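Wanted: someone to share the Saturday supper kitchen with me

Posted Jun 10, 2018

Hello! If you've eaten with us before you'll know me already, I'm the one who comes out halfway through pudding with a tea towel over my shoulder and asks if anybody wants seconds. If you haven't, I'm Yetunde Tamuno and I run Prekel, a supper club with one long table, a set menu, and no choosing (sorry, though I do ask about allergies and I take them very seriously).

I've been cooking these suppers with Iestyn Ifans for ages and he's off to Wales to grow leeks and be near his mum, which I'm trying to be grown-up about. So I need another cook. It's a part-time paid job, every Saturday and one weekday evening of your choice, and I'd love to find somebody who wants to stay for a good while.

What would you be doing? Quite a bit of chopping, to begin with. We start at lunchtime on a Saturday with whatever Moataz has brought back from the market, and I do mean whatever. I write the menu on Thursday and by Saturday it usually has crossings-out all over it. You'd take two courses and I'd take the rest, and we'd swap each week so neither of us gets stuck on soup. You'd help carry plates out as well, and talk to people, and wash up with me at the end with the radio on.

The weekday evening is different, much calmer. That's when we test things. I'll try a new bread or a stew I half remember from my auntie's house, you'll try something of yours, and we sit down and eat it and are quite rude about it. If it's good it goes on the menu with your name next to it.

I'm fussy about how the food goes out, I'll admit. I like big sharing bowls down the middle and coloured plates, and people reaching across each other. No foam, no smears, no three peas on a slate. 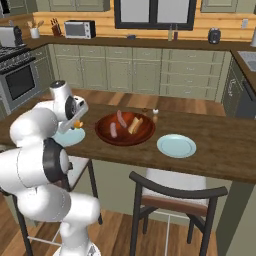

Big bowl, blue plate, dark worktop

Now, about you. You don't need a certificate on the wall. Dindo Barredo, who cooked with us for two winters, came from a job in a shoe shop and made the best braised pork I've ever put in my mouth. I do need you to have cooked for a crowd at some point, even if it was your cousins' weddings or a scout camp. You should be able to season without being told, keep your knife sharp and your bench clean, and say so out loud when you're running behind. Being five minutes late with the rice is fine! Hiding it from me is what makes me cross.

You'll need a food hygiene certificate before your first proper service, and if you haven't got one I'll pay for the course. You'll also be on your feet for hours and lifting heavy pots, so please think about whether that suits you. If you'd need something set up differently, just tell me and we'll see what we can sort out between us.

Money. You'd get £98 for each Saturday and your share of the tips, which we split evenly between everyone working that night, me included. The testing evening is paid by the hour at the same rate. Supper is free, leftovers are free, and you can bring a guest once a month. We close for the whole of January, when I sleep and eat toast, so please bear in mind there's no pay for that month.

We also do one enormous thing a year, the Prudano street lunch, with up to 200 people sitting down. It's hot and loud and my favourite day of the lot. Kayode Danladi runs the grill for that one and he's lovely but he does sing.

To apply, please don't send me a long CV. Write me an email with:

a bit about yourself and where you've cooked
a menu for a cold night, starter, main and pudding, that you could make without looking anything up
the last thing you cooked that went wrong, and what you did with it

I'll read every one and write back to everybody, though give me a week or so as I'm slow at typing. If I like the sound of your menu I'll ask you to come in on a weekday and cook one dish from it with me. It's a paid trial, I buy the ingredients, and Moataz Kettani will be there too as he has a much better palate than I do.

Questions are very welcome, so are friends of friends, and if you can make a decent custard please put that in the first line.

Yetunde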